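Teaching by demonstration (robotics)

Teaching by demonstration, sometimes called showing or lead-through teaching, is a way of giving a robot a new task by having a person carry it out through the machine's own arms. The person may take hold of the arms and move them by hand, or may steer them from a distance with a pair of handles or a smaller copy of the arms. The joint positions and the camera views are recorded together, and a program is later trained on the recordings until it can attempt the task by itself.

The older form, done by hand, was used for paint spraying and welding, where a path had only to be repeated. Household work asks for rather more patience, as the rubbish never lies in the same spot on two mornings running, and a good set of recordings has to wander about a little to allow for this. The Trilik collection, a modest one by the standards of the field, holds 115 recordings of sweeping, of which 100 are used for training and the rest kept back for testing.

Sweeping is a favourite lesson for machines with 2 arms, one holding the broom and the other the dustpan, and the two must keep company with each other all the way through.

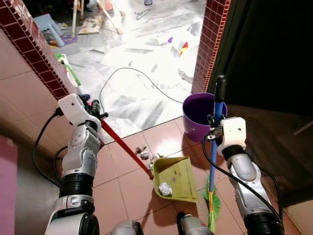

Paterson, writing on the Nitonel method, objects that sweeping is a poor first lesson, because a learner that has never felt a broom push back will copy the movement and miss the pressure, and would sooner see new operators begin with folding cloths. Others have replied, kindly enough, that pressure can be taught as well if the handles push back at the person holding them.

Remote control handles of that sort are described in the Litum handbook, which advises stopping for a rest after every 40 minutes, tired operators being inclined to hurry the end of each stroke. It also suggests keeping the clumsy attempts, provided the operator puts the mistake right before the recording ends, so that the robot has some notion of what to do when its own sweeping goes astray.

See also: Remote handling; Learning by imitation; Household robots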